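Packing Small Goods, Session 7: Phone Cases and Trays
Handout and notes, Brerville evening course
August 22, 2024

Right, last week we did mugs and I promised you something that doesn't break. So this week it's phone cases! They look like the easiest thing in the world to pack and I used to think so too, until I spent a winter doing returns at Evangelista and saw what came back. Bent corners, scuffed backs, camera openings with a nick in the rim where one case had been shoved in against another. Hardly any of it happened in the post. It happened at the bench.

What to bring: your own case if you've got one (take it off the phone first, please), a soft cloth, and the order sheet from Session 2. I'll have spares.

Know your case before you pack it

Pick it up and have a proper look. The back is the bit the customer sees first, so that's the bit you look after. Run your thumb round the rim. Soft cases give a little when you squeeze them and go back, hard ones don't give at all and will crack at a corner if you force them. Then find the camera opening. Some are one big hole, some have separate rings for each lens, and the thin bits of material between the rings are the weakest part of the whole thing. I've seen people hook a finger through there to carry a case about. Don't!

Where to hold it

By the long sides, about halfway down, or by the bottom end if you're lowering it into something. I like the camera end uppermost, because then I always know which way round it is without turning it over. You'll find your own way, but whatever you choose, do it the same every time. A tray where half the cases are upside down has to be done again, and it's always done again at five to nine when everyone wants to go home.

The trays

We're using the long narrow ones with no lid. They came from Jerix and I'm very fond of them — they wipe clean and they stack. Set yours lengthways, pointing away from you, so that you fill from the far end and work back towards yourself. If you start at the near end you'll be reaching over what you've already done and your sleeve will find it, believe me.

Keep the table bare apart from the tray and what you're working on. Cups of tea go on the windowsill. (Yes, mine as well.)

The order of work

Wipe the case, back first, then the rim.
Check the camera opening for crumbs and fluff.
Turn it so the camera end is up.
Lower it into the tray at a slant, bottom edge first, and let it come to rest before you let go.
Lean the next one against it, facing the same way.
Stop at 10 to a tray, even if there's room for one more.

That last one comes up every term. There nearly always is room for one more, and then the tray won't stack and the top case gets a crease. Diltel used to pack theirs tighter and I argued with them over it for most of a November. I lost, if you're wondering.

Colours

Keep like with like. Bright ones are easy, but black and navy look the same under our lights, so carry them over to the window if you're in doubt. And do keep pale cases away from dark denim! I ruined a lovely cream one on my own jeans.

For next time

Pack a tray at home, any narrow open box will do, and leave it overnight. Take everything out in the morning and see whether any of the rims have gone out of shape. Jot down what you find, even if it's nothing. We'll start with that and then move on to chargers and their wretched leads.
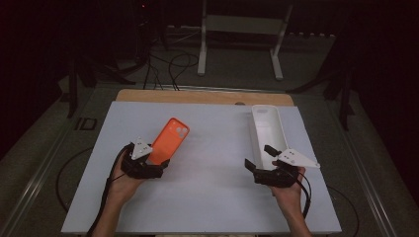

Could we go over slanting them again at the start of next week? I did mine at home in a shoebox lid and they kept sliding flat after the first 2, so I ended up propping the end one with a rolled-up sock. It did work, but I'm guessing that's not how you'd want it done.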